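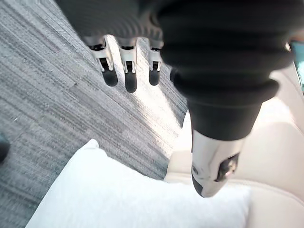
Do carpet tiles really hide everything?

I have been reading the sales pitch for gray carpet tiles for years and I've never bought it. Hides dirt, hides wear, swap out a bad tile in 15 minutes, done. The Skanov leaflet says all of that on the first page and then says it again on the back, in case you missed it.

So fine, streaky gray it is. I'll give them the first part. Charcoal next to light gray next to something in between does break up the floor, and crumbs vanish into it. I'm less sure that's a good thing. A crumb I can't see is still a crumb, and I'm the one walking around in socks.

The swapping is where I get grumpy. I kept 4 spares in the closet, and when I held one up next to the old ones it was a different gray. Maybe it will fade to match. Bevan Tawhiri, who sold me on tiles in the first place, told me to turn it a quarter and see. I don't want one square with the streaks going the wrong way, thanks. All mine run the same direction and that's how they're staying, even if some of the bands come out darker than others.

Then there is the sofa. Everybody warned me off cream leather, and for once I ignored the warnings. It's the puffy kind with deep creases, and yes, the creases collect things. I run the narrow vacuum nozzle along them and try not to look too closely at what comes out. I was told I needed a 50 dollar conditioning kit from Dzene to keep it nice. A damp cloth has done the job so far. Ask me again in a couple of winters.

The teal pillow was my attempt at a "pop of color," a phrase I can't stand. I wanted to dislike it. It's soft, it's the right size to shove behind your back, and next to all that gray and cream it does look good. It has never once stayed where I put it.
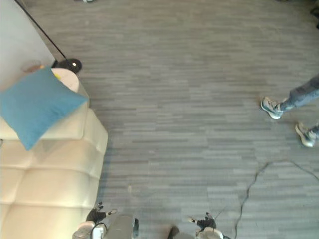 What I'd skip

Matching pillow sets. One is plenty, and a second one would only end up on the floor.

Those cable covers that promise to make a black cord disappear. I tried a Hurkska one and ended up with a cord plus a fat plastic strip.

Shoe rules I can't enforce. People walk in with their sneakers on, and I've given up arguing about it. If the tiles are as tough as the leaflet claims, let them prove it. I'll vacuum again tomorrow either way.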